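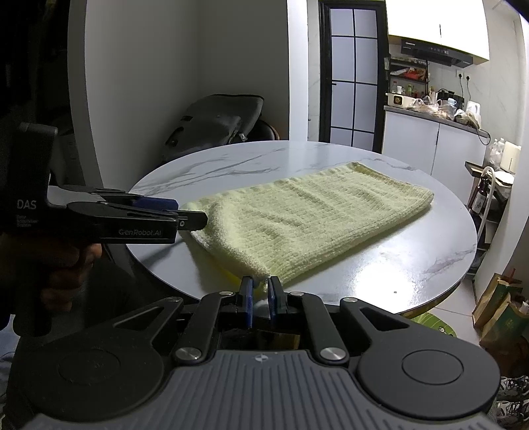

31.1.20 | Von Asmaa Belhaj

Wenn Houda Lamrani über Fingerpads spricht, wird sie schnell. »Alle reden über Software, und ich stehe da und freue mich über ein blaues Pad!«, sagt sie und lacht. Bei Faltness betreut sie die Handgreifer, mit denen das Team das Falten von Handtüchern vorführt, damit eine Maschine es später übernehmen kann. 23 Paare sind im Umlauf, und jedes landet früher oder später auf ihrer Werkbank.

Die Pads sind ihr Lieblingsthema. »Eine Handtuchecke ist gemein. Sind die Pads glatt geworden, rutscht der Stoff beim Anheben weg, und man merkt es erst, wenn die Kante schief liegt.« Nach 2000 Griffen werden sie getauscht, immer beide Seiten zusammen. Vorher wischt sie die Backen ab, denn Frottee fusselt, Waffelstoff etwas weniger.

Und die Gelenke? Da wird sie noch ausführlicher. Sie öffnet und schließt den Greifer langsam, das Ohr fast am Gestänge. »Beide Arme müssen gleichzeitig ankommen. Hakt einer, schaue ich zuerst nach den Drehpunkten, dann nach der Schraube vorn an der Backe.« Öl nimmt sie keines, das hätte man sofort im Tuch. Ein Paar hat im August über 3624 Griffe ohne neue Pads durchgehalten, das erzählt sie mit sichtlichem Stolz (empfehlen würde sie es trotzdem niemandem).

Eingerichtet wird immer am Tisch, an dem auch gefaltet wird. Ihre Kollegin Samah Ouazzani greift dann eine Ecke nach der anderen, erst rechts, dann links, und Lamrani achtet darauf, ob das Kabel frei mitläuft. »Samah hat die ruhigeren Hände. Ich will immer gleich weiterdrehen!«

Als Nächstes kommen Kissenbezüge dran. Die Pads dafür liegen schon in der Schublade, etwas weicher als die jetzigen.

Kontakt: Redaktion Brerngate | © Brerngate 2020 | Nach oben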